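Junilstead Home Forum > Small Spaces > Cords, plugs and other household snakes

Topic: Power strips on a craft table, or how I lost a fight with a pink cord

Started by plugandpray, 7 February 2023

I have a table with a black marble pattern on it, white veins and all, which I chose because it looked like something a grown-up would own. It has not seen daylight as a surface since December. Every time I clear it, the cords come back. I put one charger down to answer the door and by dinner it has made friends.

The walls around it are corgi wallpaper, floor to almost everywhere, so there is a lot of judgment in there already. I am not changing the wallpaper. Please do not suggest changing the wallpaper. I got that speech from my sister.

What I want is a way to keep two power strips at the table without the whole back edge turning into spaghetti.

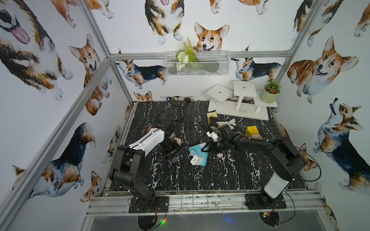
My budget is 30 dollars and I would like to keep the stepped stand in the corner, the plant with the red flowers and the basket of fake ferns on the wall, because those are the only things in there that stay where I put them. Gloves and small odds and ends can go in a drawer. I own a drawer. It is full of other cords.

----

voylefan_489
Posts: 162

First question, and I ask it with love: why two strips? Most people's tangle is one strip too many. Get one long one, screw it to the underside of the table, run everything down the back and you are done before lunch.

----

plugandpray

Because I like them both. One is yellow and one is a pale pink cube with a deer's head painted on it and gold Chinese characters across the front. You do not screw a deer to the underside of a table.

----

marge_in_the_annex

I am with the deer. Also a cube is handy on top of a table, you can get at the button without crawling. My whole life is under-desk strips and I have the forehead to show for it.

The cord is the real trouble. Figure out how much you need to get from the table to the wall, then deal with the leftover. Loose loops, one strap, hang it off the side. Don't wind it tight around your hand like a garden hose and don't leave a strip running with its cord balled up underneath it.

----

plugandpray

Update, since I had the evening free and no sense. I pulled the pink one out from the pile to see how long the cord is. It is long. It is also grubbier than I remembered, with gray marks along it, and I would like to state that I wash my hands.
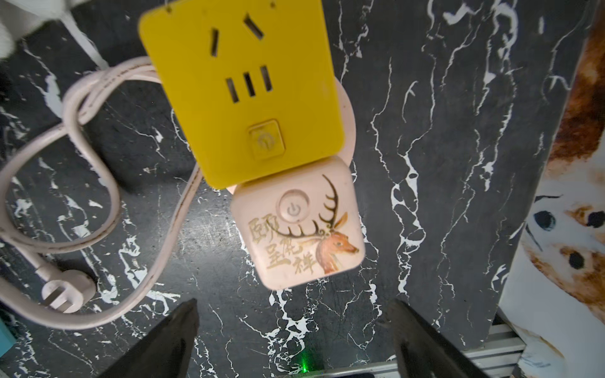
So the new plan is wipe first, strap second. Unplugged, obviously, before anybody types it in capitals. Does dish soap do it or do I need something that comes in a serious bottle? The face of the cube is a bit smudged too and I'd hate to take the antlers off.

----

voylefan_489

UNPLUGGED.

Sorry, had it half typed. Damp cloth, drop of dish soap, wring it out until it's barely damp, then dry it and let it sit overnight. For the cube go easy and stay away from the outlets and the button. No magic sponges on the deer, those things are sandpaper with good marketing.

----

Bleddyn Kemeys

I'll disagree with the underside plan in general. I did it with the Plutulness tray and now every time I want to swap one plug I need a flashlight and a pillow. If you use the table for projects, keep the strips up top at the back edge, side by side, never one on top of the other, and each one into its own wall outlet.

And please don't plug one strip into the other. I'm not saying you would. I'm saying I've seen forums.

----

voylefan_489

The tray isn't the problem, Bleddyn, you mounted it two feet in. I remember the thread. We all remember the thread.

----

plugandpray

Top of the table it is, then. I got a pack of Presex straps in gray, which came to less than the 30, so I have money left over for another cord I don't need. Black cords go along the back, pink one goes down the left side on a hook. The left side is where the corgis are biggest, so I'm trying to put the hook somewhere that doesn't look like I've pinned one by the ear.

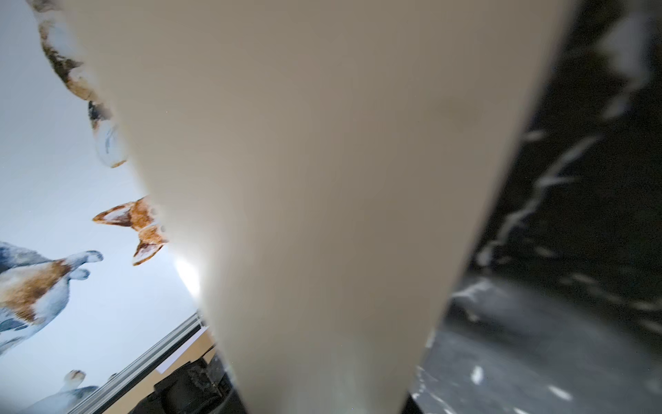 marge_in_the_annex

Stick-on hook, under the lip of the table, not on the wallpaper. It will peel and take a paw with it. Ask me how I know about my hallway ducks.

----

voylefan_489

For once I agree with the annex. Table, not wall. And label the plugs while you have them out, masking tape is fine.

----

plugandpray

Masking tape located. It was in the drawer, under the cords. Cable is wiped and drying over a towel rack, will report back on the hook once I find the side of the table again.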